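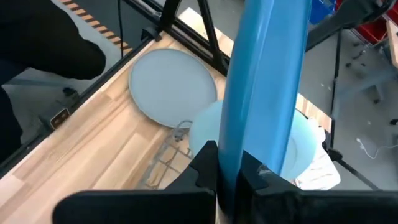 Perkow dish swap moves to the Bhatt building

Sep 17, 2023

The Perkow dish swap has a new home. Starting this week, residents can bring plates, bowls, cups and small kitchen racks to the ground floor of the Bhatt building on Curnik Street, where they can trade them for other pieces at no charge.

The swap used to run out of a storage room at the Preleck market hall. That room was too small for more than one sorting table, and visitors often had to wait in the hallway. The new space has a sink, wall shelves and wooden tables where dishes can be looked over before they go out.

Plates are the item people ask for most. They do not have to match, and single plates in plain colors such as gray or pale blue tend to go quickly. Wire racks are also wanted. Cloths and dish towels are accepted if they have been washed, but they will be kept in a separate bin.

Chipped or cracked dishes will be turned away, along with nonstick pans and anything electric. Glass storage containers need to come with their lids. Visitors are asked to wrap breakable pieces in a towel or newspaper and to take the wrapping home with them.

Each household may take up to 13 pieces per visit. There is no need to bring the same number in, and people who have nothing to trade are welcome as well. Full dinner sets will be kept together on the back shelves and count as one piece.

The swap recorded 584 visits between January and the end of August. The shelves at the Bhatt building can hold 2000 items, which should leave room for the larger donations that had to be refused at the old site.

Doors open at 11 in the morning on Saturdays and close at three. Bike parking is in the courtyard. Drivers dropping off boxes can use the loading space on Curnik Street but should move their cars once they have unloaded.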